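Begleitskript Hauswirtschaft und Wohnen, Teil 2: Das Waschbecken und seine Armatur

Lesezeit: 4 Minuten

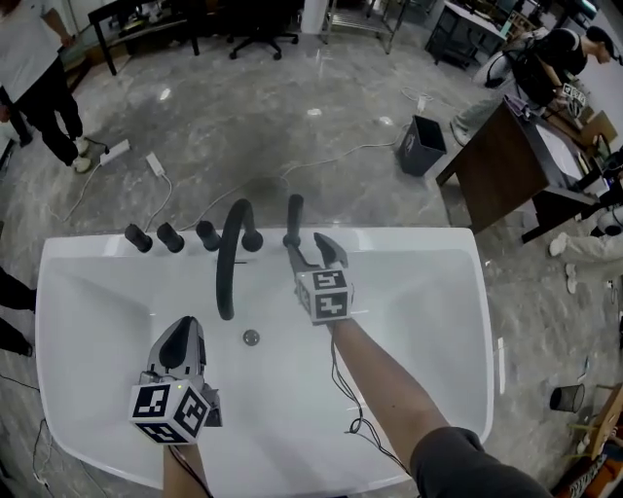

Letztes Mal sind wir ja bei den Arbeitsplatten hängen geblieben, und ich hatte versprochen, dass es heute endlich ans Becken geht. Also los! Ich schreibe das wieder so runter, wie ich es im Kurs erzähle, wer lieber Stichpunkte mag, muss sich welche machen (lohnt sich vor dem Testat sowieso).

1. Warum weiß nicht gleich pflegeleicht ist

Ein großes weißes Becken sieht toll aus, solange es sauber ist. Kaffee, Tee, Rote Bete – alles sofort zu sehen. Ich mag das eigentlich, man putzt dann wenigstens rechtzeitig. Schaut euch die Form an: breiter, flacher Rand außen herum, dann eine tiefe Mulde mit weichen Übergängen. Die Mulde ist der einfache Teil, da kommt man mit dem Schwamm überall hin und das Wasser läuft von selbst zum Ablauf. Der Rand ist die Stelle, an der die Leute schludern. Auf einer flachen Fläche bleibt Wasser stehen, und stehendes Wasser heißt bei uns in der Gegend Kalk.

Jayanthi Amin hat in der letzten Gruppe gefragt, ob man den Rand nach jedem Spülen abziehen muss. Muss man nicht. Einmal am Abend mit einem trockenen Tuch drüber reicht völlig.

2. Schwarze Armaturen

Mattschwarz ist seit Jahren beliebt, und ich kriege dazu mehr Fragen als zu allem anderen. Das Wichtigste zuerst: keine Scheuermilch, kein Stahlschwamm, kein Schmutzradierer! Die Oberfläche wird davon fleckig glänzend, und das bekommt ihr nie wieder weg. Lauwarmes Wasser, ein Tropfen Spülmittel, weiches Tuch, trocken nachwischen. Bei Kalk nehme ich stark verdünnte Zitronensäure, lasse sie kurz einwirken und spüle gründlich nach. Vorher bitte in die Pflegeanleitung schauen, manche Hersteller erlauben auch das nicht.

Auf unserem Bild sitzt hinten auf dem Rand eine ganze Reihe davon: links drei kurze Knöpfe, dann der gebogene Auslauf, rechts daneben noch ein Knopf und weiter rechts der hohe Hebel. Für die Reinigung zählt vor allem, was dazwischen passiert. Um jeden Fuß herum sammelt sich gern ein kleiner grauer Ring. Mit dem Tuch allein kommt ihr da schlecht hin, ich nehme eine ausgediente weiche Zahnbürste und fahre einmal im Kreis.

3. Den Hebel richtig anfassen

Klingt albern, ist aber ein eigener Punkt. Einen hohen Hebel fasst man am Schaft und bewegt ihn ruhig. Nicht reißen, nicht als Haltegriff benutzen und bitte keine nassen Lappen drüberhängen (ja, Armindo Amaral, ich meine dich – liebe Grüße). Wird ein Hebel schwergängig, dann nicht mit Gewalt dagegenarbeiten, sonst ist irgendwann die Kartusche hin. Also Absperrventile zu und jemanden draufschauen lassen, der sich auskennt.

Was die Knöpfe in so einer Reihe im Einzelnen machen, ist von Küche zu Küche verschieden. Fragt in einem fremden Haushalt lieber einmal nach, bevor ihr fröhlich herumdrückt oder dreht. Ich habe schon mal ein Becken geleert, in dem Linsen einweichen sollten. Peinlich!

4. Der Ablauf

Klein, rund, aus Metall und meistens vergessen. Einmal pro Woche das Sieb raus (falls es eins gibt), mit der Bürste durch, heißes Wasser hinterher. Fett gehört da nicht hinein, auch kein kleiner Rest aus der Pfanne.

5. Der Boden davor

Polierte Böden mit Marmormuster spiegeln wunderbar und verraten jeden Tropfen. Bei echtem Marmor gilt außerdem: keine Säure. Wer also oben am Becken mit Zitronensäure hantiert, wischt Spritzer unten sofort mit klarem Wasser auf. Bei Fliesen in Marmoroptik ist das entspannter, aber fragt vorher, was verlegt wurde. Und Kabel oder Steckdosenleisten auf dem Boden räume ich weg, bevor ich mit Wasser anfange. Immer.

Aufgabe bis zum nächsten Mal

Nehmt euch euer eigenes Becken vor und notiert, wo nach 2 Tagen ohne Wischen die ersten Kalkränder sitzen. Eine kleine Skizze dazu genügt. Abgabe bis 18. Oktober bei Annelore Eichhorn im Fach oder bei mir. Wer zu Hause nur ein winziges Handwaschbecken hat, nimmt eben das, die Stellen sind fast dieselben.

Im November machen wir mit Dichtungen und Silikonfugen weiter. Bringt dafür bitte alte Kleidung mit.

Arne Schmieder

Weitere Skripte aus dieser Reihe
Teil 1: Arbeitsplatten pflegen und ölen
Vorratsschränke ordnen, mit Plan von Prapai Sangkhawat
Putzmittel richtig verdünnen
Was gehört in den Putzschrank?

Diese Website verwendet Cookies, damit die Kursseiten richtig angezeigt werden. Mit der weiteren Nutzung stimmen Sie dem zu. Einstellungen ändern | Akzeptieren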